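4.2 Moisture control in returnable transit packaging

Figure 2. Handling of artificial flowers on a white tabletop.
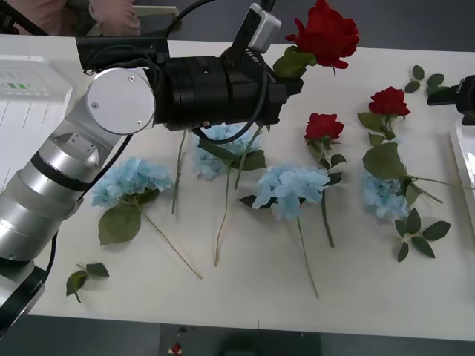 Weerakoon has argued that desiccant sachets are of little use in a returnable case unless the lid seal is inspected on every trip, and that most published trials leave this step out. We included it. Each case was checked at the Cuneo depot before loading, and any seal with a visible nick or flat spot was replaced.

The trial covered 27 moulded cases over 5 return trips. Of these, 19 were fitted with the Loron gasket, a closed-cell neoprene strip, and the rest kept the original foam seal. All cases carried the same sachet and were packed to the same fill line. Relative humidity was logged inside the lid.

Cases with the neoprene strip stayed below the target humidity on all trips. The foam-sealed group began to drift upward on the third trip, mainly at the hinge side, where the foam had taken a compression set. Adding a second sachet slowed the drift but did not stop it. Edik reports a similar pattern for fibreboard cartons with taped liners, although its storage periods were longer than ours.

Two cases were withdrawn after latch damage and their readings were left out of Table 3. The cost of the replacement gaskets is dealt with in Section 4.3, along with labour at the depot.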